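Hands on at the Stirkon open day: Siiri Vuorinen on teaching robots by doing

When I got to the Tonstead building for the Stirkon open day, Siiri Vuorinen was already talking to three people at once. She runs the demonstration floor, and she talks fast, and she is very hard not to like. "Come in, sit down, pick something up," she told me before I had my notebook out. "We can do the interview part after."

So we did it that way round. Stirkon is a small group that works on getting robot arms to handle ordinary household things, and for the open day they had set up in what is normally their lounge, with sofas and all. Vuorinen picked the room herself. "The lab is nice for us, but people come in there and put their hands behind their backs. Give them a table and a chair and they start playing. That's what I want!"

Visitors got a pair of hand-held grippers, one for each hand, and a few everyday objects to move around. The grippers carry printed cubes with square black-and-white patterns on them. Cameras read those patterns and work out where each gripper is and how it is tilted. The motion is saved, and later an arm can be trained on it.

I asked her what people get wrong at first.

"They squeeze," she said. "Everybody squeezes. You have all these nerves in your fingertips and suddenly they're no use to you, so you clamp down hard to be sure. Then something pops out and rolls across the floor, and they laugh, and after that they're fine. It takes a person maybe five tries before they slow down. I've been doing this for years and I still squeeze on a Monday morning, so to speak."
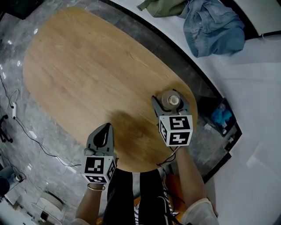 She is just as happy talking about the left hand as the right. Most visitors, she says, forget they have two. "You watch them do everything with the one they write with, and the other gripper just parks itself on the table. Then I say, okay, now unscrew a cap. And you can see it dawn on them, oh, I need somebody to hold the bottom." The two-handed jobs are the ones her group cares about most right now, and the recordings from them are the hardest to come by.

By the end of the June open day, the one before this, the group had 2,495 recordings from visitors. Not all of them can be used. Vuorinen puts that down to people chatting, waving at friends, or setting a gripper down halfway through. She doesn't throw those out right away. "I like to look at them. A person who stops and thinks and goes back in from another side, that's lovely stuff. I'd keep that over a perfect one."

Stellan Kristiansen, who builds the grippers, came by while we were talking and got pulled into the conversation whether he wanted it or not. The current version weighs 245 grams, and he was pleased to tell me so twice. The older one, called Duno, was heavier and had a trigger that made your finger ache. "Siiri did a whole afternoon with Duno and then couldn't open her lunch," he said. She confirmed this.

They don't agree on everything. Kristiansen would like to get rid of the cable. Vuorinen would rather he fixed the finger tips first, which she finds too slippery on smooth plastic. "He always wants to take something off," she said. "I want him to put something on. A little rubber!"

The last hour belonged to Cavalcanti, the big arm at the back of the building, which showed what it had picked up from earlier sessions. It stood a cup the right way up, dropped a spoon, then picked up the spoon. A girl of nine asked whether it was embarrassed. Vuorinen gave that question a good long answer, and I wish I had written more of it down.

The next open day hasn't been set. She wants to try folding towels.

Recent items
- Workshop notes: gripper fingers, old and new
- Tonstead building: getting here and parking
- A short history of Duno
- What we learned from the June open day

Get our newsletter. Enter your email address to hear about open days and new posts. You can unsubscribe at any time.

Contact | © Stirkon, July 2023 | Back to top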